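The Planner That Asks Permission

Elmarie Chauke would like it known that she did not set out to write a planner. She set out to fix a logging bug at Himent, on a Wednesday, and by August she had replaced most of what the logs were complaining about.

The result is Clanska, the layer of software that sits between what a robot sees and what its arms do next. Her team tries it out on a task board with sliders, buttons, switches and a good many wires. "It's a toy for a very serious toddler," she says. "Everything on it moves a different way. A slider forgives you. A plug has opinions."

Most of the old code's trouble started with the view from the wrist. Close to the board, the fingers hide a fair share of what they have come to touch. 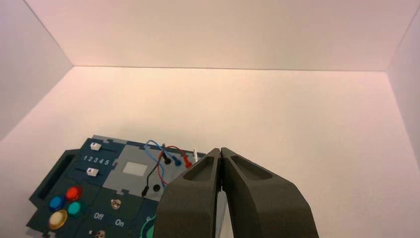
What the wrist can't see

"The first version believed its eyes," Chauke says. "If a finger was in front of a socket, the socket had ceased to exist. Then the arm backed off and it was thrilled to discover a socket."

Clanska keeps a running model of the board and lets each camera argue with it. A part that drops out of one view stays in the model, with a confidence score that sinks slowly until somebody gets a better look. The higher camera usually settles things, though it has two grippers and their cabling to look past. Wires are the exception. The model stores the plug ends and treats the slack between them as a sort of weather.

Her colleague Ott Zariņš wrote the part that decides which arm goes first. He describes it as a scheduler. Chauke describes it as a very small traffic court.
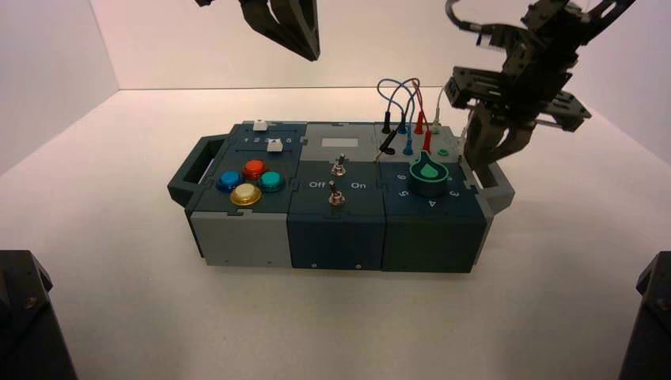 Nafula Lema

I asked whether two arms were worth the bother. Chauke took a while over that one. "For the buttons, no. You could do the buttons with a broom handle. For leads, one arm spends its life wishing it had a friend."

The traffic court works by reservation. Each arm books a chunk of air before entering it, and if the bookings clash, the arm with the shorter job wins. Early on, both arms would politely give way and stay there. The log from one such evening contains around 2,000 lines of mutual courtesy, and Zariņš has kept it.

The fix was a tie-breaker, which is a coin flip. Chauke had proposed something cleverer involving predicted energy use. "Ott's coin took ten minutes to write. Mine took three weeks and lost to the coin."

She is more protective of the replay tool, which lets her drag a bar back through any run and see what the planner believed at each moment, next to what the cameras were showing it.
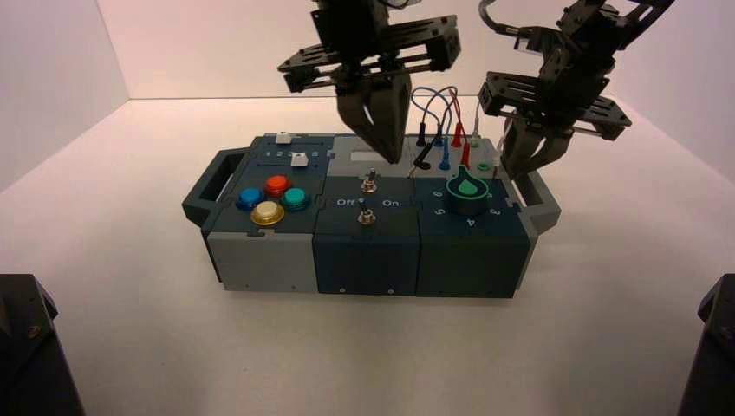
"People skip that part when they show you their software," she says. "They show you the arm moving. I want to see the moment it decided the dial was pointing at four, and what it thought the odds were. If it was wrong and certain, that's a bug in perception. If it was wrong and nervous and went ahead anyway, that one's mine."

The nervous ones led to the feature that gave Clanska its reputation around the office. Below a set confidence, the planner stops and puts a question on the operator's screen. The default threshold was once so high that it asked permission to begin. Helju Uibo, who was at the keyboard, typed yes for most of an afternoon and then filed a bug report consisting of the word "no."

The threshold is lower these days. Chauke is working on having the planner group its questions, so an operator gets them in one go before the arms set off. She has a draft of the screen and doesn't like it.

"It looks like a tax form," she says. "But I'd fill it in."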